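Saoirse Gallagher buys equipment for the gear shop at Murkance, and her budget for the first assembly arm closes in September. "The arm is the easy line," she says. "What I got wrong was everything bolted to it."

She now sets aside 18 percent for fingers, pads and cabling. 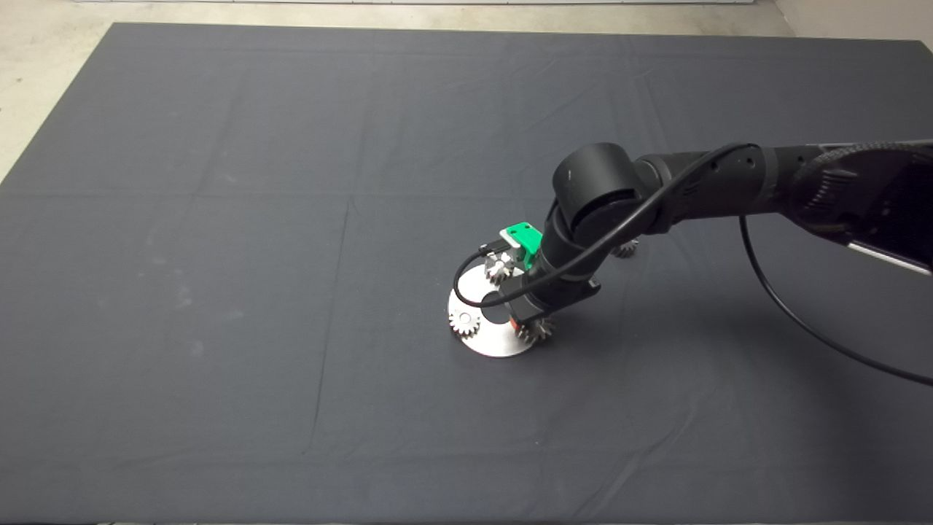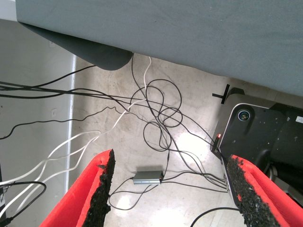
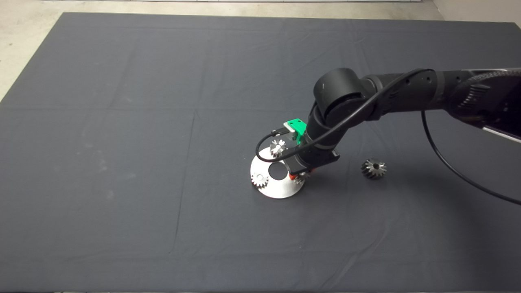
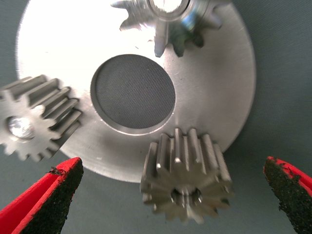
Her quote from Belay lists a spare gripper at $1,899, with delivery in 90 days. "I order it with the arm. If I wait, we stop."

A second arm is down for next year. "I'd like 19 weeks of numbers first," Gallagher says.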